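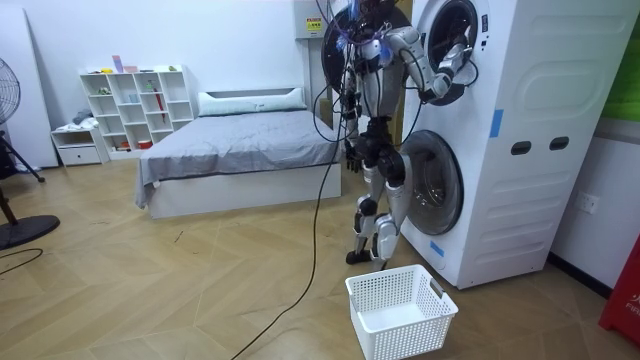 Ticket: Invoices sent twice after update
Product: Trindeck Billing
Customer: Vasylenko Laundry Supplies
Opened: 30th July
Priority: high
Status: waiting for customer

Customer writes:
Since we installed the update, some of our clients receive the same invoice two times. The second e-mail comes 29 minutes after the first one. The number and the amount are the same. We send around 1,000 invoices in a month and we can't check every one by hand. Clients are calling us to ask if they must pay again.

Support, first reply:
Thank you for the clear report. Please tell us which version you see under Help, and if you have more than one mail queue switched on. Please also send the log from the folder "outgoing". Until we find the cause, you can set Automatic sending to Off. Invoices will then wait in Drafts and nothing will be lost.

Customer writes:
Version is 3. I see two queues, one is named Main and the other is named Dudow. We used the Dudow mail relay until April, then we moved to Dotus. I thought the old one was deleted. Log is attached.

Support, second reply:
I have read the log. The Dudow queue was not deleted, it was only paused. The update started it again — this should not happen, and I have reported it to the developers. When the Main queue doesn't receive a delivery receipt from Dotus in time, the invoice is given to the next active queue, and so it goes out again.

Please do these steps in this order:

1. Open Settings, Mail, Queues.
2. Select Dudow and press Stop. Wait until the status is grey.
3. Press Remove. If the button is not active, close the window and open it again.
4. In the Main queue, change Receipt timeout from 29 to 60 minutes.
5. Switch Automatic sending on and send one test invoice to your own address.

Your accounts are not affected. Each invoice is booked only once, I compared the ledger export with the log.

Customer writes:
Steps 1 to 4 are done. Remove was grey at first, but after reopening it worked. Test invoice is sent at 14:10, I received one copy. I will wait one hour more and then write again.

Support, internal note:
Keep open until customer confirms. Same paused queue problem in 2 other tickets, link them when the fix has a number.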